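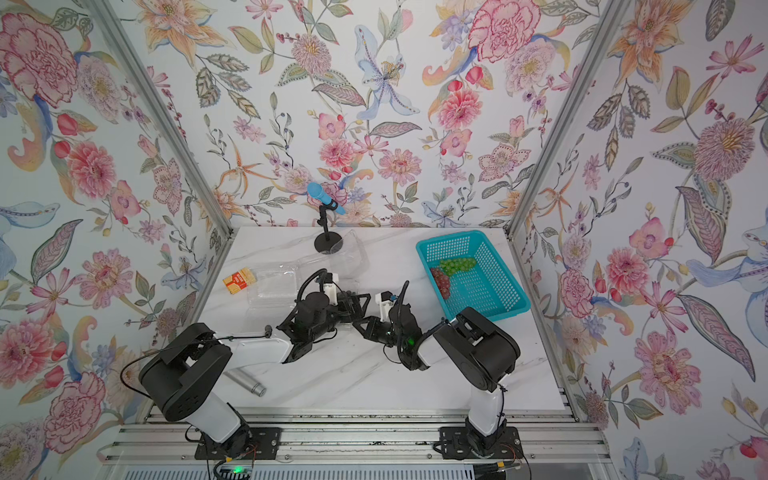
Dresville, Thursday, May 21, 2026

# Pillay Football Box Scores

Play-by-play and box scores for 493 high school and small-college football games in the Dresville and Cumham area, typed up from newspapers, coaches' notebooks and stat sheets. If you have ever wanted to know how many tackles a Cumham nose guard made on a muddy night in 1978, you're in the right place, and we are so glad you came!

The files stop at the 2000 season. After that most schools kept their stats in software, and the paper trail gets thin (we'd love to go further, see **Help wanted**).

## What's in the folder

| File | Contents |
|---|---|
| `games.csv` | one row per game: date, teams, score by quarter, site |
| `players.csv` | one row per player per season |
| `defense.csv` | tackles, assists, sacks, fumble recoveries |
| `drives.csv` | drive starts, plays, yards, result |
| `sources.csv` | where each game came from, with page numbers |

Everything is plain CSV, UTF-8, comma-separated. `game_id` ties the files together. Player IDs stay the same when somebody changes schools, so you can follow a linebacker from his sophomore year at Cumham right through college ball at Dresville.

## Getting started

```
pip install pandas
python testa.py --team cumham --season 1983
```

Testa is the little script Pankaj Vishwakarma wrote for checking our typing. It adds up the quarters, compares them with the final score and complains when they don't match. It also prints a very nice season summary, and that has become most people's favorite part. Add `--defense` for the tackle leaders.

## Notes on the numbers

**Sacks.** Before the conference started counting them, sacks were whatever the home team's stat keeper said they were. We enter them as written and put `U` (unofficial) in the `sack_status` column. Please carry that flag along if you publish a leaderboard.

**Tackles.** Some schools gave a full tackle to both players on a shared stop and some gave each a half. The `tackle_rule` column tells you which. It's blank for 54 games where we couldn't work it out.

**Names.** Newspapers spelled them every way imaginable. `players.csv` has the roster spelling, with newspaper versions in `alt_names`, separated by semicolons.

**Missing quarters.** A blank cell means unknown. A zero means zero. Mixing those up wrecked our first set of scoring averages, so watch your import settings.

**Forfeits.** Kept in `games.csv` with `forfeit = 1` and left out of everything else.

## Known problems

- Around 15 drives in the 1991 playoff games have a starting yard line but no side of the field.
- Two Dresville brothers with the same first initial are probably still tangled together in 1986.
- Kickoff times before 1970 are mostly guesses by the newspaper. Handle gently.

## Help wanted

Old programs, scrapbooks, cassette tapes of radio calls, we'll take any of it! Hélène Lavoie handles scans and Maëlle Sawatzky does the typing queue. Open an issue with the teams and the season and one of them will get back to you. The next release is planned for September, and it should have punting at long last. Bouchra Benjelloun has already finished the 1970s punts, and they are glorious.

## Use and credit

Free for any use, including school projects and game broadcasts. Please credit "Pillay Football Box Scores" and mention the release you used. Corrections go to Tyson Marchand through the issues page, with a source attached if you have one.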